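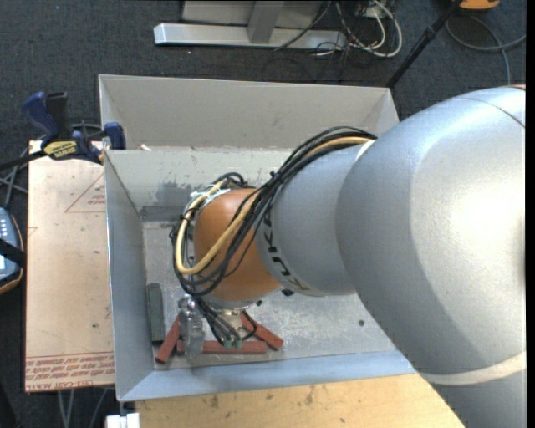 Abb. 8: KUKA-Roboterarm über einem grauen Metallbehälter

4.2 Marktstand anmelden und Speisekarte hinterlegen

Dieser Abschnitt gilt für Betreiber, die mit der Standverwaltung Prorkivis an einem Street-Food-Markt teilnehmen. Sie benötigen Ihre Standnummer und den Zugangscode, den Sie mit der Platzzusage erhalten haben.

1. Melden Sie sich am Kassenterminal mit dem Zugangscode an.
2. Wählen Sie unter „Veranstaltung“ den Markt aus, zum Beispiel Grundthorpe.
3. Geben Sie die Standnummer ein und bestätigen Sie mit „Weiter“.
4. Tragen Sie den Namen des Standes so ein, wie er auf dem Lageplan erscheinen soll. Zulässig sind bis zu 42 Zeichen.
5. Öffnen Sie „Speisekarte“ und tippen Sie auf „Gericht anlegen“.
6. Erfassen Sie Bezeichnung, Portionsgröße und Bruttopreis. Getränke mit Pfand legen Sie als eigenen Artikel an.
7. Markieren Sie für jedes Gericht die enthaltenen Allergene.
8. Tippen Sie auf „Zur Prüfung senden“. Der Status wechselt auf „Eingereicht“.

Hinweis: Pro Stand können 11 Gerichte gleichzeitig angezeigt werden. Weitere Gerichte bleiben gespeichert und lassen sich während des Marktes einblenden, sobald ein anderes ausverkauft ist.

Hinweis: Wer bereits im September teilgenommen hat, kann die alte Karte über „Aus Vorlage übernehmen“ laden. Preise werden dabei nicht übernommen.

Achtung: Ändern Sie ein Rezept nach der Freigabe, müssen die Allergene neu bestätigt werden. Bis dahin ist das Gericht für den Verkauf gesperrt.

4.3 Bondrucker verbinden

1. Schalten Sie den Drucker ein und legen Sie eine Bonrolle ein.
2. Wählen Sie am Terminal „Geräte“ und dann „Drucker suchen“.
3. Tippen Sie in der Liste auf „Wellus Toledo“.
4. Drucken Sie einen Testbon und vergleichen Sie die Standnummer.

Erscheint Meldung 105, ist der Drucker noch mit einem anderen Terminal gekoppelt. Heben Sie die Kopplung dort auf und wiederholen Sie Schritt 2.

Vorsicht: Stellen Sie den Drucker nicht neben Fritteuse oder Grillplatte auf.

Stand: 24. November 2024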